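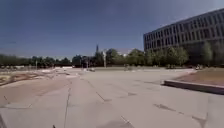 Prellstead Chores is a set of driving and grounds-work recordings put together to answer a narrow question: can a small wheeled machine take over the outdoor chores at an office site yet? The chores are sweeping, checking for litter, and hauling a cart from one door to another. Most people who ask us about this expect the hard part to be picking things up. In our runs the hard part came earlier, on pavement like this, where a dark patch on light concrete may be a shadow or a stain and the sweeper has to decide whether to go over it or around it. A person with a broom settles that without slowing down. Our baseline model, Vundby, still slows down, and sometimes it stops.

Version and size

Current release: 4/23/24
Clips: 2430
Labeled stills: 4000
Clips held out for testing: 216

The held-out clips come from routes that don't appear in the training part. Please don't move them over. We did it once by accident in the October build and the scores from that build should be thrown out.

What is labeled

Each still has a ground mask with four classes: drivable, drivable but slow, edge, and unknown. Shadows are drivable. Joints between slabs are drivable unless the gap is wide enough to catch a caster, in which case they are slow. Curbs and planter borders are edge. Unknown is a real class and should stay one. If the labeler could not tell what a mark on the ground was, it went in as unknown, and a model that guesses right on those pixels gets no credit for it. 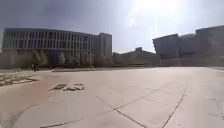

Naltumetti, who ran the baseline on a second site, wrote back that the unknown class was too large to be useful and that a sweeping crew would never accept a machine that asked for help so often. We partly agree. The share of unknown pixels goes up when the sun is low in front of the lens, and so do the stops. We kept the class because the other choice was to have labelers guess, and two labelers guessing at the same glare did not agree often enough to train on. A tool for merging unknown into slow is in the scripts folder if you want numbers closer to what Naltumetti is asking for.

Where things stand

Sweeping open paving: works most of the time, with a person nearby.
Sweeping along a curb: leaves a strip behind on curved sections.
Litter check: fine for cups and bags, poor for anything flat.
Cart hauling: works on a fixed route. We would not leave it alone yet.

So the short answer is no, not without someone on hand - though the person on hand now spends less of the shift holding a broom.
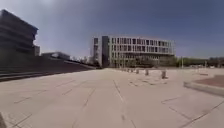

Kianoush Naseri
Dataset maintainer, Prellstead Chores

Notes on known problems. The lens bends straight lines, and bollards and curbs near the sides of a still will not measure true until you undistort it. Calibration files are in the calib folder, one per unit. Clip 2711 has a bad clock and its wheel readings run ahead of the video - skip it or fix the offset by hand. Clip numbers have gaps where recordings were dropped, so don't use the highest number as a count.

Part of the machine may show at the bottom of a still. The Ahmadpour loader masks that area by default. If you write your own loader, mask it too, or the model will learn it as an edge.

Label fixes are welcome as pull requests. Send one route at a time and say which class you changed.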